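Melumitz Plain Tumbler, large, teal-blue
Plastic drinkware > Tumblers > Unprinted
Sold by Woltunness Kitchen & Canteen
Page checked 5/13/23

We don't sell many things with the word "unbreakable" on the box, and when a maker uses it we cross it out. Melumitz used it. We have crossed it out. What you are buying is a large plastic cup, wide at the top and narrow at the bottom, and it should be judged as one.

What the maker says, and what we think

"Lasts 2000 washes." Melumitz could not tell us what sort of machine, what temperature or what counted as the end of a cup's life. We asked twice. Our own trial set has been in the shop dishwasher since June and is still in use, though the outsides are duller than they were. Top rack only, please. We put one on the bottom next to the heating element and it came out leaning.

"Stacks perfectly." It stacks. The sides slope enough that one cup drops well into the next, and a tall stack will stand on a shelf. If you push them together while they are still damp they grip, and then you need two hands and some bad language. Let them dry first.

"Stain free." No. Tea left overnight gives a brown line that washing-up liquid won't move. Bicarbonate and a soft cloth gets most of it off. Squash and milk have given us no trouble. Keep turmeric well away.

"Comfortable rolled rim." We'd go along with this one, with a small complaint. The lip is thick enough to drink from happily, and children seem to like it. The inner edge is not always even, so run a finger round it when the box arrives. If you find anything sharp, send that cup back and we'll replace it without an argument.

"Non-slip." We can't see what this refers to. There is no rubber on it and no grip pattern. With wet hands it behaves like any smooth cup.

Compared with the others we stock

The Tikitz beaker is shorter and straighter, and harder to knock over. If your tables wobble, buy that one and stop reading. The Farkas has a handle, takes up far more cupboard space and costs more, and we have never quite understood who it is for, but it sells. The Melumitz holds the most of the three and is the easiest to stack. It is also the likeliest to go over when a small child reaches across it.

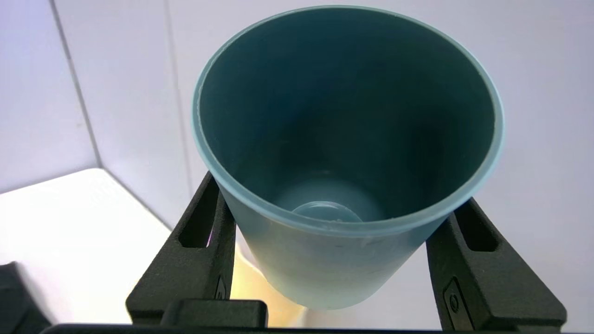

Melumitz Plain Tumbler in teal-blue, showing the rim and the raised ring on the inner floor. No handle, no print.

The ring inside the base is worth knowing about if you wash by hand. Dregs sit against it, smoothie especially, and a flat sponge skates over the top. A bottle brush does the job.

Details

Material: plastic, food safe
Colour: teal-blue (other colours have been promised to us before, so we won't list them until they arrive)
Handle: none
Lid: none, and the Tikitz lid does not fit
Dishwasher: top rack
Microwave: we say no, whatever the leaflet says
Hot drinks: not recommended, the wall gets too warm to hold
Sold in: boxes of 20
Replacement period for faulty cups: 3 months from delivery

We don't split boxes. If you only want a couple for the caravan, the Farkas is sold singly.

Returns must be unused, in the original box, with the inner sleeve. Cups that have been written on with marker pen can't come back, even if it has "nearly all come off".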